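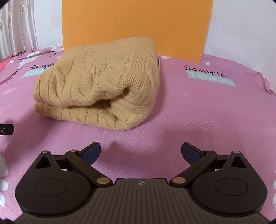

Comment garder un gros pull à torsades pendant l'été sans l'abîmer ? On le plie et on le pose à plat, jamais sur un cintre, parce que le poids de la laine allonge les épaules.

Accueil > Journal > Maison et linge

Jeudi 27 août 2020

Ce matin j'ai commencé les affaires d'hiver. C'est tôt, je sais, mais il a plu toute la nuit et j'avais envie de laine. J'ai travaillé sur le lit, avec le drap rose, celui où il est imprimé « I love you » en petites lettres blanches. Je l'aime encore beaucoup, ce drap, même si ma sœur le trouve enfantin.

Le pull beige à torsades m'a pris le plus de temps. Quand je le plie en trois, il fait une boule. Quand je le plie en deux, il est trop large pour l'étagère. Finalement je l'ai laissé épais, un peu rond, avec un bord qui se roule tout seul. Matilde Barreto, ma voisine du dessous, m'a montré une fois comment on rentre les manches d'abord, puis le bas vers le haut. Chez elle cela donne un rectangle parfait. Chez moi, non.

Je l'ai acheté à Hjaltested, dans une petite boutique près du port, il y a deux hivers. J'ai payé 185 couronnes et j'ai eu honte du prix pendant une semaine - après, il a fait froid et je n'ai plus eu honte. Je le lave à la main à 19 degrés, avec très peu de savon. Matilde dit que 30 degrés est possible aussi. Je ne veux pas essayer.

L'après-midi j'ai cherché le sachet de lavande, qui était au fond du tiroir des serviettes. Il ne sent presque plus rien. Il faudra en demander un autre au marché de Heston.

Il me reste les écharpes et le manteau gris, auquel il manque un bouton. Je crois que le bouton est dans la boîte à thé, mais la boîte à thé est restée chez maman. Je lui téléphone dimanche.

Dernière mise à jour : le soir même
2 commentaires - 19 partages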